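Workshop notebook, Banotville
November 19, 2021

Desk end of the room

Spent the first part of the morning not doing the thing I came in to do, a skill I've been refining since August. The plan was to move the router to the proper shelf and label its leads. The plan has survived, in the sense that it is still a plan.

The two desks are still pushed together, with the seam where a pencil goes to die. Router is on the left-hand one, leaning, both aerials up. Its cables have formed a settlement at the far end. I traced one lead back from the wall and it was the lead for the old Trenard lamp, which we gave away. Coiled it and put it on the hook. Did not trace a second. 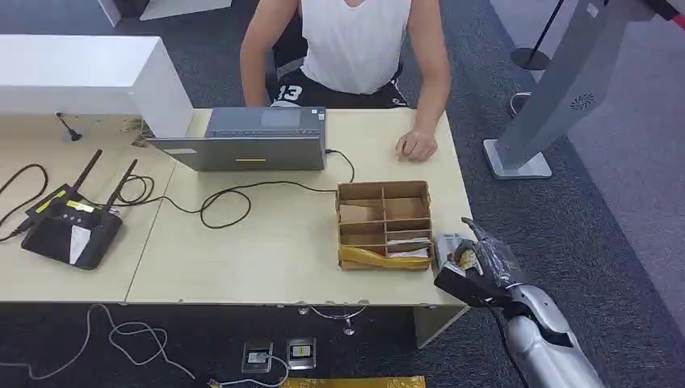
The divided cardboard box is the better news. It came with the Egger order and was heading for the recycling until I noticed it had more sense of order than any drawer in the building. I want it for the small fixings, one size to a compartment, with a paper slip in each saying what's in there. Slips so far are at the right-hand end only. Ran out of enthusiasm before I ran out of paper.

Notes on the box:
Don't put the M3 washers in until the bottom has been taped across on the inside. Cardboard bows.
The slips want to be pencil. Last time we used pen and then changed our minds about everything.
Brown paper stays in for now, it's good for wrapping the odd sharp thing.
Still to do on the desk: sweep off the brown bits on the corner of the white cabinet. I have been looking at them for a week with great disapproval and no cloth.

Laptop lead is long enough to reach the next parish, and takes the scenic route over the desktop. A clip under the back edge would fix it. Clips are on the list. The list is under something.

Machine end

Went over to the Brendolance corner after lunch. From the far side of the housing all the lettering is the wrong way up, so reading anything off it means either walking round or tilting your head like a puzzled spaniel. I walked round. Job 646 is closed in the book, 751 is open and wants its sheet filling in before anybody starts on it. Sheet has 14 boxes, of which I understand nine.

The thin silver rod goes back in the rack when you've finished with it, please. It's the only straight one left. 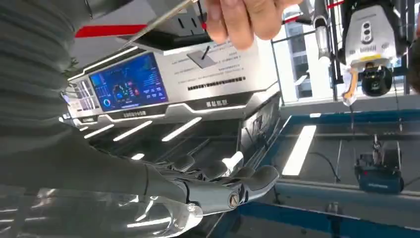 For tomorrow

Inside tape on the box, then washers.
Cloth. Cabinet corner. No excuses.
Trace the second cable, and if it also belongs to something we gave away, stop there and have a biscuit.
Ask Egger whether they pack everything in those boxes or whether we were lucky.
Finish the sheet for 751, or at least the boxes I understand.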